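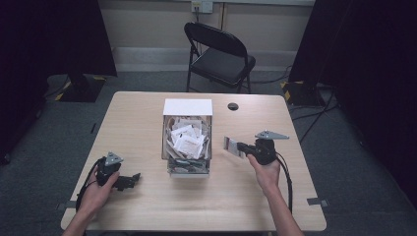 Most of the maintenance argument in our shop is about who gets to touch the hand-held grippers, and I think we have it backwards. The people who use them all day should look after them, and the bench should get what they can't fix. A packet job makes the case well. You have an open white box full of paper sachets, many of them crumpled or lying at an angle, and you have to pinch something flat in the right-hand jaws while the left pair rests on the tabletop. The person holding the handles will feel a stiff linkage there long before it shows up on a check sheet.

Our present rule came from Venthorpe, where I worked before. Every tool went to the bench after 600 cycles, whatever state it was in. Babak Salehi ran that bench and ran it properly, and I have no complaint about his work. My complaint is with the number. Some grippers came in with nothing wrong, and others had been bad since the morning and were kept going until the count came up. In December we had a pair with a loose finger that everybody on the shift knew about. It did 235 more cycles before anyone put a driver on it.

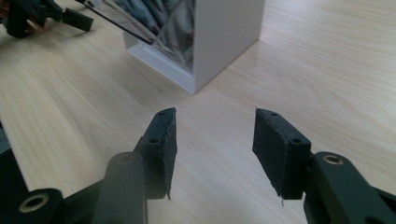
Pads are the part I would hand over first. They do the gripping, they wear, and an operator can judge them by eye in less time than it takes to fill out a request. Small whitish fibers hanging from the bottom corners of the black fingers are the sort of thing I mean. I would want the operator to pick them off, look at the textured faces, and decide whether to go on. The screws in the fingers could go on the same list, with a marked driver kept at the table.

Bushings should stay with the bench. Teófilo Llanos disagrees with me on this and would let trained operators change those too. He may be right in a smaller shop. A badly pressed bushing can bind the arm, and then both sides of the tool have to come apart.

I would give operators 10 minutes at the start of each shift and write down what they find. Keep the 600 as a backstop if management wants a number.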